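The Half That Gets Eaten Second

At Fallow, a bakery with one oven and a front window full of steam, the bagels come out at five in the morning and are gone by noon. Uldis Zariņš bakes 217 of them. He used to make an even 200, and then a school down the street asked for more, and that was the number that fit on the racks after he moved the flour bins.

Zariņš grew up on rye bread and came to bagels late. He doesn't have much to say about New York or Montreal. He talks about heat, salt, and how long a thing has been sitting on the counter. Ask him what most people do wrong with a bagel at home and he says they buy six, eat two, and leave the rest in a paper bag.

"A paper bag is fine until lunch," he says. "After that you are making a rock."

I spent two mornings at Fallow in October and took home more bagels than one household should have. I wanted to know what happens between the bakery and the plate, which is where most bagels go bad. The baking has been written about plenty. The slicing, storing and toasting have not, and those are the parts the rest of us are in charge of.

Start with the cut. Zariņš lays the bagel flat, puts his palm on top with the fingers lifted, and goes in from the side with a serrated knife. When he gets halfway he stops, stands the bagel on its edge with the cut facing up, and finishes straight down to the board. He holds the top of the ring while he does it and keeps his hand above the blade. He won't cut one hot. The crumb is still setting for a good while after it leaves the oven, and the knife drags it into gummy strings.

His bagels don't split evenly, and he doesn't try to make them. The dough is rolled by hand and joined at one side, so there is always a thick place and a thin place. One half comes out bigger. At his own breakfast he eats the small one first, plain, and puts something on the other.

I-seul Bang buys a dozen at a time and has a different approach. She runs Yook, a lunch counter two doors down with 4 stools and a short menu that changes when she gets bored. Her egg and scallion bagel is the reason most people come in. She slices the whole dozen as soon as they are cool, puts the halves back together, and freezes what she won't use that day.

"If you freeze it whole you're stuck," she says. "Then you need it in a hurry and you're standing there with a knife and a frozen bagel. That's how people get hurt."

She wraps each one in plastic, then puts them all in a zip bag with the air pressed out. They keep for a month that way. She has eaten them at two months and says they were all right with enough butter. At Yook the halves go from the freezer to the toaster with no thawing. At home she lets them sit out while the coffee is brewing.

The refrigerator is the one place neither of them will put a bagel. Bread goes stale faster in there than it does on the counter. Bang had a customer argue with her over this for most of a lunch hour. She gave him two halves, one from the fridge and one from the bread box, and he went back to his soup.
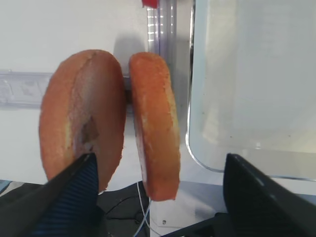
Crust was the other thing I kept hearing about. A bagel gets its skin from the pot before it ever sees the oven. Zariņš boils his for 40 seconds a side in water with barley malt, and he watches the color of the water more than the clock. Malt gives the crust its brown. Too little and the bagels bake up pale and look like dinner rolls. Too much and they taste of molasses.

Cracks don't bother him. He'll sell a bagel with a split in the crust and he'll sell one with a bit torn off where it stuck to its neighbor. The ones he pulls are flat or sour, and those get sliced thin and dried for chips. The chips go in jars by the register under the name Jerkport, which was his daughter's spelling of a town they once drove through. They outsell the cookies.

Toasting is where he and Bang part ways. He does the cut side only, under a broiler, with the crust resting on the rack so it warms and stays chewy. She uses a regular slot toaster and likes the crust hard. I tried both for a week. The broiler is better with cream cheese. For eggs I'd go with the toaster, as long as the half is thin enough to come back out.

Fallow opens at six. Yook opens at eleven and closes when the bagels run out.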